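The virtual kitchen that taught me to respect a fork

I have been rude about robot arms in the home for years, and I'd like that on the record before I start being nice about one. Well, nice-ish. The thing I have been living with for most of October isn't even a robot arm. It's a piece of software called Nudemgate, made by a small firm called Jikska, and it gives you a pretend arm in a pretend kitchen so you can practise clearing up without smashing any of your own plates.

You may well ask who wants that. I did too! The answer, as far as Jikska is concerned, is people who have bought (or are thinking of buying) one of the smaller hobby arms and would like to know what they're letting themselves in for. Colleges are the other big customer. A proper arm such as the Trurex costs 2,000 pounds before you've found a table strong enough to bolt it to, and Nudemgate costs 149, so you can see the appeal of getting your mistakes out of the way first.

Setting up was easier than I'd feared. You download it, you plug in a controller (mine was an old games pad with a sticky left trigger) and you pick a room. There are four kitchens to choose from, and you can swap the worktops and move the lights about, which I spent a shameful amount of time on. I went for dark marble because I will never be able to afford it in real life.

Then you pick a job. I started with "clear the worktop", thinking it would be a nice gentle way in, and it took me most of an evening to get one mug upright. The arm goes where you tell it, which is the problem. You discover very quickly how vague you are. Left a bit, down a bit, no, not that far down, and over goes the mug again. My daughter watched for a while and then went to bed without saying anything.

By the end of the first week I'd got the hang of it, mostly thanks to the Escobar lessons. These are a set of exercises that come with the full version, and they're properly good. Each one gives you a single object and a single thing to get right, and there's a replay afterwards so you can see precisely where you went wrong. You can also change where you're watching from, and my advice is to get in as close as it'll let you. From across the room everything looks fine. Up by the fingers you can see the gap you've left on one side. 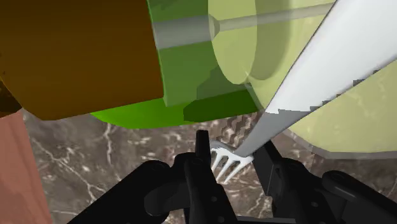

Cutlery is where I came unstuck, and I gather I'm in good company. A mug has sides. A fork is practically flat and it lies there on the worktop with nothing to get hold of, so you have to bring the two fingers down either side of it, low enough to grip and high enough that you aren't grinding them into the stone. I rang Esperanza Collado, who teaches evening classes with Nudemgate and was very patient with me, and she told me to stop chasing the handle.

"Everybody goes for the handle, because that's what we'd do with our hands," she said. "Try further down and see how it behaves. And turn the speed down, you're not in a race."

I turned the speed down. It helped enormously, although I still dropped the fork more often than I lifted it.

Now for the grumbles. The shadows are a bit rough, with blocky stepped edges when you're close in, and on my elderly laptop the smoother settings made the fan howl. Glassy and see-through things can be hard to judge too, and I kept misreading where one ended and the next began. The manual is two pages long and one of those is about your licence. There's also no undo, so if you knock something off the worktop you're back to the start of the exercise, and I did say some words.

Would I pay for it? If I had my eye on a real arm, yes, without much dithering. If you only fancy a play, the trial version has one kitchen and the mug exercise in it, and that mug will keep you busy for a good while. I've asked Jikska if I can hang on to my copy until I've finished the cutlery lessons. I'm still on forks.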